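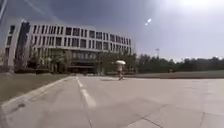
**Tello wireless headset – progress report, April**

Prepared by Maritza Lozano for the Vollasbridge product fund

Work on the Tello stayed on plan this period. The second set of ear cushions arrived from Trosteck and fits the current housing without changes to the mold.

- **Audio:** Driver tuning is finished. The left channel was slightly quiet at low volume and has been corrected in firmware.
- **Microphone:** Wind noise is still too high. We are testing 2 foam covers and will pick one in May.
- **Battery:** Charging now stops correctly at full. The low-battery tone still plays twice – a fix is in review.
- **Pairing:** Works with all 3 test phones. Switching between a phone and a laptop is slow.

Spending is within budget. Skustari has asked for the packaging files early, and we will send them once the logo size is approved.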